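Coastal Warnings Should Name the Street

The Hadia coastal district issued 196 storm advisories last season. Residents of Plirnidberg received 189 of them, and most read the same from one to the next: high winds, heavy rain, stay alert. A warning that applies to an entire coast gives a household very little to act on.
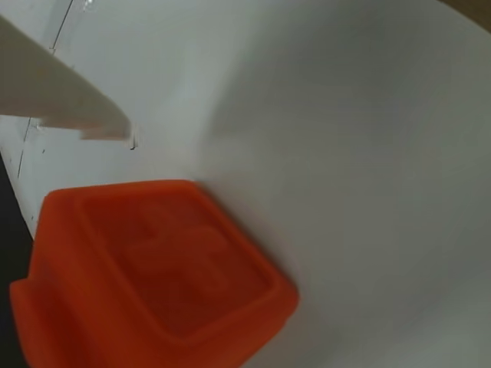

An orange plastic block on a pale surface.

The district should adopt street-level surge notices before July. The tide gauge at Trevaskis already reports water height, and the 436 homes below the Nirnis seawall are mapped by elevation. Joining these records would let forecasters state which blocks are likely to flood and when residents should leave.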